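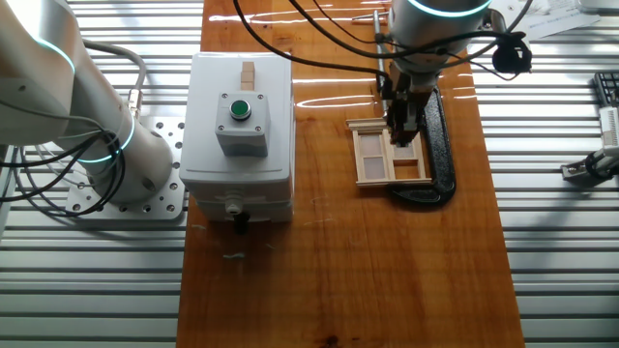 Varnished board, white arm on the left.

Home > Threads > Schools and learning > Jevthorpe

Latest Following Topics Saved Log in

Search posts, people, places

Heino Uibo
2023-11-27

1/ I was at the meeting about the sixth form at Jevthorpe school last night. Many parents asked me to write down what was said, so I will try. English is my third language, please forgive the mistakes.

2/ The proposal is to close the sixth form after the next summer. Students who are now in the first year of it may finish. New students will be sent to Tralla, 32 kilometers away.

3/ The reason given is the number of students. There are 70 in both years together. The trust says a sixth form of this size cannot pay for its own teachers. I asked what size would be enough and I did not receive a number.

4/ Saulius Kütt spoke for the trust. He was polite and he stayed until the end, I want to be fair about this. But he had the slides and we did not have them, and it is difficult to discuss a table which you see for one minute.

5/ The bus. At present there are 2 buses in the morning to Tralla, and the second arrives after the lessons begin. A mother asked if the trust has spoken with the bus company. The answer was "we are in conversation." I wrote this down exactly.
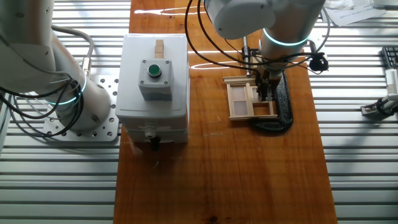
6/ Then came the question of subjects. Physics and German would continue at Tralla. Music would not. My younger daughter plays the cello and she was sitting next to me, so you can imagine the way home.

7/ A teacher stood up, I will not name her, and said that the staff learned of the plan from the same letter as the parents. The room became very quiet after that. Mr. Kütt said he regretted it.

8/ Somebody asked about the Avotiņš building, which was renovated for the older students only 5 years ago. It would be used "flexibly." I do not know what this means and I think the people on the stage also did not know yet.

9/ The survey is made by a company called Trikadon. You can fill it in on paper too, ask at the school office. Question four lets you choose only between Tralla and "other provider." If you want the sixth form to stay, you must write it in the comment box at the end.

10/ The survey closes in the middle of December. The governors vote before the holidays.

11/ Correction to post 5: the later bus arrives before the lessons if there is no traffic at the bridge. Thank you to the driver who wrote to me.

12/ Several people asked for the slides. I have requested them by email this morning and I will put them under this post when they come.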